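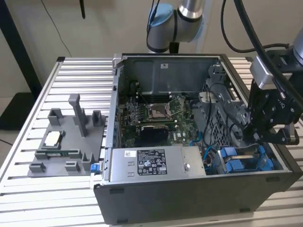
The Stovora Trnka is a rack recording interface with 24 microphone inputs, built for bands, choirs and small studios that want to record everybody at once. It takes up three rack spaces and connects to a computer with a single USB cable. Plenty of our customers still have an older multichannel card inside their machine, and every fault with one of those ends the same way, with a desktop tower lying on its side on the bench and the side panel off. The Trnka stays outside the computer. If you change computers, you move the cable and install the driver on the new one.

What it does

Each input has its own preamp, its own gain knob and its own signal light. There are no shared controls and no menus to page through. Turn the knob until the light shows green on the loud passages and orange now and then. Red means the input is too hot and you should turn it down or press the pad button next to the knob.

Phantom power is switched in groups of eight. If you have a mix of condenser and ribbon microphones, plug the ribbons into a group with the power off. The switches are set back a little from the front panel so they are hard to knock.

The first two inputs also accept a guitar or bass lead. Press the button marked INST before you plug in. The other inputs are for microphones and line level only.

There are two headphone sockets on the front, each with its own volume. For more players than that you will need a separate headphone amplifier, which can be fed from the line outputs on the back. We make one, the Brunero, and it bolts into the rack directly under the Trnka.

Recording without a computer

A slot on the back takes a memory card. With a card fitted, the Trnka will record all inputs to separate files while the computer is off, or while it is on as a second copy. Hold the REC button until it lights steadily. A flashing button means the card is full, missing or too slow.

Files are plain WAV and open in any recording program. Long recordings are split into several files, and they line up end to end when you drag them in together.

The babble at the start of a rehearsal gets recorded too, so label the takes as you go if you can. The MARK button drops a numbered marker, and the markers are saved in a text file next to the audio. 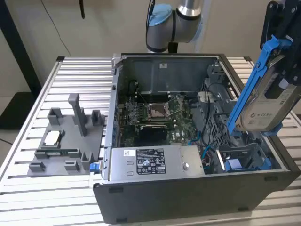
In use

Babak Safavi runs the recording side of Warkden, a community music room with a brass band, two choirs and whatever else books in. He had one of our first units.

"We leave the microphones up for the band and I just patch the choirs into the spare channels," he says. "The thing I use most is the gain lock. Children turn knobs. With the lock on they can turn them all they like."

He asked for two changes. One was a brighter light on the gain lock, so you can tell from across the room if it is on. The other was a quieter fan. Both are on all units made since May, and older units can be sent back to have the fan changed free of charge.

Specification

Inputs: 24 combined XLR and jack, rear panel, except inputs 1 and 2 on the front
Line outputs: eight, balanced jack
Headphones: two, front panel, separate volume
Sample rates: 44.1, 48 and 96 kHz
Connection: USB-C, cable supplied (3 metres)
Height: 132 mm, three rack spaces
Clearance: allow 40 mm behind the unit for plugs, more if your cables are stiff
Case: painted steel, black or grey
Power: mains lead, internal supply

At 96 kHz the number of inputs you can record over USB drops by half. The memory card is not affected.

Setting up with a desktop computer

Install the driver first, then connect the cable, then switch the Trnka on. Use a socket on the back of the computer. Front sockets on towers are often wired through a long internal lead, and we see more dropouts with those than with anything else. Avoid hubs.

If you are replacing an old recording card, remove its driver before you take the card out. Switch off at the wall and wait a minute before opening the case. Set the recording program to the Trnka and start with a buffer of 256. Lower it until you hear clicks, then go back up one step.
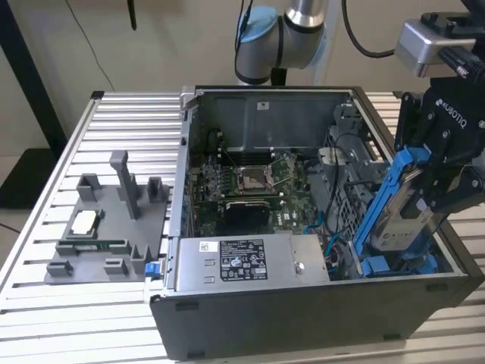
Desktop tower with the side panel off and the processor socket empty.

What is in the box

The interface, a mains lead, the USB cable, four rack bolts, a printed guide and a sheet of write-on channel labels. Microphone cables and the memory card are not included. A list of cards we have tested is in the guide and is kept up to date on the support page.

Buying and repairs

The Trnka is made to order and sold by us and by a handful of dealers. Ask for a current price and delivery time before you plan a session around it. Schools and registered music groups can borrow a unit for a fortnight if they pay the carriage both ways.

Repairs are done by Blažena Šimko in our own workshop. Please write down what you were doing when the fault appeared and put the note in the box with the unit. Preamps are on plug-in boards of eight, so one bad channel does not mean replacing the lot.

Page last updated 2024-02-14.

This site uses cookies to remember your basket and to count visits. Accept all | Only necessary | Cookie settings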